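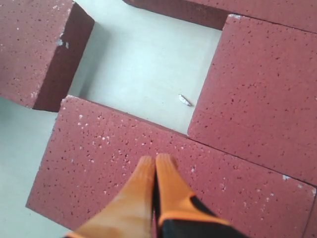
赤いレンガは目地を入れずに並べるだけでも棚の脚になるのか、とウルシュラ(Urszula Górecki)からメールで聞かれた。なる、というのが短い答えである。ただし段数と載せるものの重さ、それから床の状態による。返信が長くなったので、整理してこちらに載せておく。

2020年11月15日
文:Lina Haddad

前提を書いておく。載せるのは本と植木鉢、棚板は手持ちのパイン集成材、床は淡い灰色の平滑な仕上げで、接着もビス留めもしない。賃貸なので撤去できることが条件になる。モルタルは使わない。

レンガの選別

表面に細かい穴が多いタイプを使っている。面全体に小さな暗い孔が散っていて、白い粒も点々と混じる。ざらつきがあるので、レンガ同士を重ねたときのすべりは塗装品より小さい。反面、孔に粉が溜まる。積む前に乾いた刷毛で払い、そのあと固く絞った布で拭く。水洗いをする人もいるが、多孔質のものは内部の乾燥に時間がかかる。うちで4月に洗った分は、表面が乾いたように見えてから棚板を載せ、板の裏に輪じみを作った。以後は洗っていない。

角の欠けは、手元の分にもいくつかある。赤い表面が小さく飛んで、下の明るい色が出ている。この程度なら支持面積への影響は小さいので、使用可としている。判定の基準は次のとおり。

・欠けが角または稜線だけにとどまり、平の面の接触に影響しないもの:どの段でも可
・平の面に欠けがかかるもの:最上段は不可、下段は欠けを横に逃がせれば可
・面を横切るひびがあるもの:使わない

ひびは目視だけでは孔と紛らわしい。指の関節で軽く叩き、濁った音がするものははじく。厳密な検査ではないが、棚の脚としてはこれで足りている。

寸法のばらつき

同じ売り場で同じ日に買っても厚みは揃わない。2 mm違えば、板の両端で傾きが目に見える。定規で一個ずつ測って裏に鉛筆で数値を書き、左右の脚で合計が揃うように組み合わせる。個々の厚みを揃える必要はなく、合わせるのは合計である。ここを先に済ませておくと、あとで薄板を挟む作業がほぼなくなる。

床の養生

平滑な床にレンガを直に置いたまま引きずると、ほぼ確実に傷がつく。仮置きの段階でも持ち上げて動かすこと。本設置では脚の下に厚さ2 mmのフェルトを敷く。ゴムシートは床材によって色移りがあるので、うちでは採用しなかった。フェルトはレンガの外形より小さめに切ると縁が見えず、埃もつきにくい。

以前はTulleckの滑り止めシートを試していた。摩擦は十分だったが、荷重をかけて半年置くと網目の跡が床に残った。拭いて取れたものの、もう一度敷く気にはならない。

積み方

脚は一か所につき、平置きで三段まで。長手方向を棚板の奥行きに合わせる。小口を立てて高さを稼ぐ積み方は見た目が軽くてよいが、横からの力に弱い。掃除機のヘッドが当たる高さでもあるので、最下段だけは必ず平に寝かせる。

棚板の厚みは30 mm、脚の内側の間隔は短めに取る。本を詰めた場合、板のたわみは間隔を広げた途端に大きくなる。中央に脚を一つ足すほうが、板を厚くするより安く済む。中央の脚を足すときは、両端より高くならないように注意する。わずかでも高いと板がシーソーになり、片端が浮く。

載せる順番は下の段から、重いものは脚の真上に。鉢は受け皿ごと端に置き、水やりのときは棚から下ろしている。面倒ではあるが、レンガが水を吸うと白い粉が出ることがある。出た場合は乾いてから刷毛で落とす。酢で拭く方法も見かけるが、床にこぼしたときの影響を考えてやっていない。

費用

レンガと板と切り売りのフェルトで、買い足した分は2,000円に収まった。板が手持ちだったことが大きい。同じ高さの既製の台としてはTremblayのスチール脚も検討したが、幅の指定ができず見送った。

未解決の点

地震対策は十分とは言えない。低い二段棚なので本が落ちる程度で済むと見ているが、棚板とレンガの間は固定していない。耐震ジェルは孔のある面にうまく付かず、貼った翌日には剥がれていた。接触面に薄い合板を一枚かませてからジェルを貼る案がある。試したら追記する。

ウルシュラの部屋は床がカーペットだそうなので、フェルトは不要で、代わりに下に硬い板を敷いて沈み込みを均すのがよいと思う。毛足が長いと三段でも揺れる。二段で止めておくことを勧める。

コメント(4)

Sturedance
厚みの合計で合わせるのは盲点でした。うちは一番下に厚紙を挟んでごまかしていて、だんだん潰れてきたところです。測り直します。

Urszula Górecki
詳しくありがとう。カーペットの毛足は短いほうです。敷く板は合板でもいいですか。

Lina Haddad
合板で問題ありません。脚の底面よりひと回り大きく切って、角は紙やすりで落としておいてください。

Vokow
耐熱用のレンガを棚に使っていたことがあります。軽いのは楽でしたが、角がすぐ崩れて床が粉だらけになりました。買う前に稜線を爪でこすってみるといいです。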